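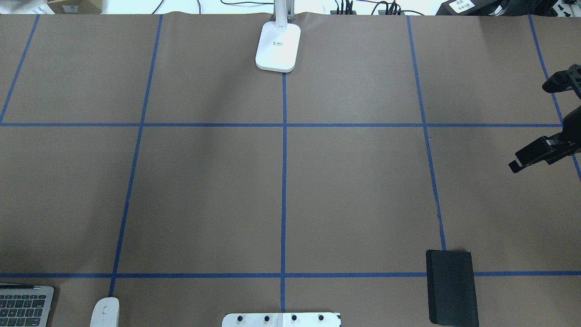

3.2 Setting out the sorting surface

Before we turn to the seeds themselves, we would like to spend a little time on how the material from Nundale was divided up, as readers who have worked with garden collections will know how much depends on this early and rather humble stage. The seed had been saved by several households over many seasons, beginning in 2005, and it reached us in envelopes, jam jars and, in one happy case, a sugar bowl with a saucer tied over the top. We were delighted to have all of it, and a little daunted too.

Sorting was done on paper marked off into cells with painter's tape (Figure 1). Each cell was given to a single envelope or jar for as long as it was being worked on, and the contents were spread thinly and looked over by eye. We had first tried shallow trays, which Umesh Semwal had used with good results in his earlier work on mustard at Solanki, but our beans rolled into the corners and had to be coaxed out again with a spoon. Paper was kinder to them – and kinder to our backs, as we could sit down to the job and stay there through a long June afternoon.

Figure 1. Painter's tape laid over brown kraft paper to form rectangular cells.

Each lot was sorted first by seed coat color and then by the shape of the eye, following the order set out in Section 2. Where a lot was large, we took a sample of up to 400 seeds and returned the remainder to its container. Small lots were sorted whole. Broken seed was kept, weighed and set aside, and we are glad now that we did not throw it out, for it was among these pieces that Nam-gil Shim noticed the pale inner coat that we discuss in Section 5.

The two of us who did most of the sorting did not always agree. The trouble lay mainly with the speckled types, which the growers call "Dusturlow" when the spots are reddish and simply "the old one" when they are not, and there is a good deal of middle ground between the two. When we differed, the seed went to a third reader, who was not told what either of us had said. We kept a written note of every such case, and these notes are drawn on again in Section 4, where we ask whether the growers' own names hold up better than ours.

Lots were sorted 3 times in all, with the envelopes shuffled between rounds. The second round was much the slowest – we had become fussier by then – and the third went along quite comfortably.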